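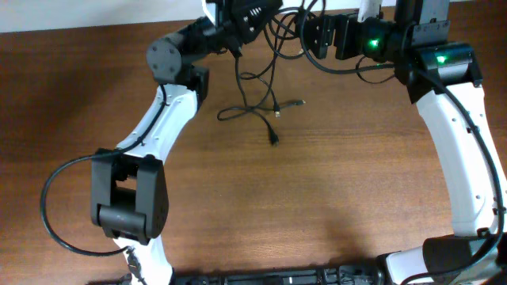 What to put on this table top?

grainofsalt
Got a table second hand, £400, paperwork in the drawer says Rurnari, which I'd never heard of. Want to put a proper finish on before it gets used every day. Trouble is I don't know what's on it now. Seller said "oiled I think" and then "maybe varnish" so thanks for that.

Top is a reddish brown, very fine stripes running along it. Feels smooth, no stickiness. Don't want to ruin it. Is it safe to just slap hard wax oil on or do I need to find out first? Also any ideas what wood, out of curiosity. Sapele was the guess at home, based on nothing.

pennyfarthing_
Find out first. Drop of water on a bit that doesn't show, leave it ten minutes. If it sits there in a bead it's sealed, if it soaks in and goes dark its oiled or bare. Then a dab of meths on a cotton bud. Goes tacky = shellac. Do both underneath or near the back edge by the wall.

Tomsk
Could be sapele, could be stained beech, could be anything. People on here name woods from a photo and then fight about it for 4 pages. More useful to know if it's solid or veneered. Look at the end. Do the stripes on top carry on down through the end as end grain or do they just stop?

grainofsalt
Will look when I'm home. It's shoved up against the wall and weighs a ton.

Hobnail
Doesn't matter what wood. Matters what you do on it. Dinner? Desk? Kids? Soldering? I'd never oil something that gets hot mugs all day, had one go blotchy in a month and it wasn't cheap oil either.

pennyfarthing_
Blotchy because too thick, Hobnail. We've been over this in your other thread.

Hobnail
One coat. Per the tin.

grainofsalt
Bit of everything. Work mostly, so things standing on it and getting shifted about, the odd meal. Lots of tea.

Right, did the water thing underneath at the back. Soaked in. But underneath might not be finished the same as the top?? Did it again on top near the back, very small drop, lost my nerve and wiped it off after a couple of minutes. Sort of half beaded.
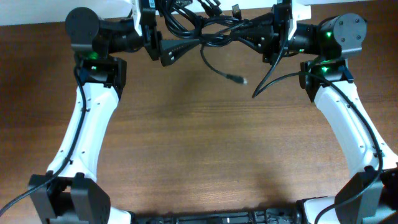 Colour looks browner in the evening, by the way, much redder by the window in the morning. Streaks go the long way, left to right as I sit at it. Couldn't see the end properly, need someone on the other side to help pull it out.

Tomsk
Half beaded is old oil, or worn varnish, or wax. Narrowed it right down haven't we.

Underside is often left raw so that test tells you nowt.

Upendo Simiyu
I restore tables for a living so my two pence. Do the top test again and leave it the whole ten minutes. A drop of clean water won't hurt anything in that time, worst case a faint mark that goes when it dries out. If it's an old oil finish you can go over it with more oil, no sanding, just a clean with white spirit and a grey pad, with the grain. If it's varnish don't put oil on top, it just sits there and goes gummy and you'll be scraping it off.

And please check for veneer before anybody says sander.

Hobnail
Sander.

Upendo Simiyu
Thank you.

mrs_dovetail
We have the same make I think! Or my sister does, she bought hers new from a shop in Plustside and it was 697 pounds so you did well. Hers came oiled and the leaflet said do it again every year, she never has, and it still looks lovely apart from where the cat sits. Hers is lighter than yours though, more honey, so maybe they did different ones? I'd go gently, it's such a nice warm colour as it is and oil always takes things darker (ours at home went nearly black, different wood, still cross about it!)

grainofsalt
Oh interesting. Does she still have the leaflet?

mrs_dovetail
Shall ask. Doubt it.

old_kettle
Skisex hard wax, satin. Three coats thin. Done every table in the house. Never tested anything in my life

pennyfarthing_
Terrible advice if it's varnished. Also that's the satin that goes shiny where your arms rest.

old_kettle
Mine hasn't

pennyfarthing_
Mine did. In 4 months.

old_kettle
Lean on it less

Tomsk
Shemweta do a matt one that doesn't do that, bit dear. Smells of oranges for days. Keep the windows open and lay the rags flat outside to dry, don't ball them up in a bin, they can catch fire by themselves. Not joking.

grainofsalt
Ok update. Full ten minutes on the top, drop went flat and left a slightly darker spot, gone by the time I'd had my tea. So oil? Did the meths too, nothing tacky, bit of brown on the bud.

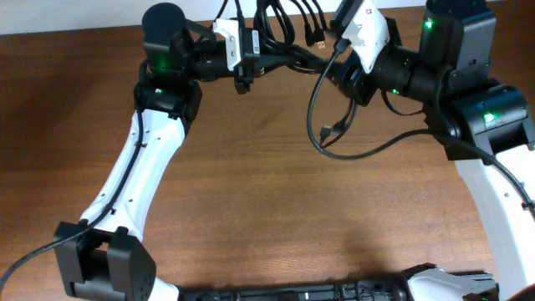
Leaning to the matt. Main worry is it going darker, I like it the red it is now, looks good against the pale wall. Can you test for that or is it just do it and see.

Upendo Simiyu
Wipe a bit with white spirit. While it's wet that's near enough the colour you'll get with clear oil. If you don't like it wet you won't like it oiled. Brown on the bud could be dirt or could be stain, so go easy with the pad, don't scrub.

Hobnail
Or varnish it and never think about it again. Water based, stays paler, tea proof. I know I know.

Upendo Simiyu
Over old oil? It may not stick. You'd have to get it right back first, and we still haven't heard about the veneer.

Hobnail
Fair.

grainofsalt
Veneer still unknown sorry. Brother's round in July, will make him lift the other end. Going to do the white spirit wipe before then and order a small tin of the matt either way.

Tomsk
Small tin goes a long way. Put on, wait, wipe ALL of it off. If you think you've wiped enough do it again.

old_kettle
satin

mrs_dovetail
No leaflet, she's looked. She says coasters.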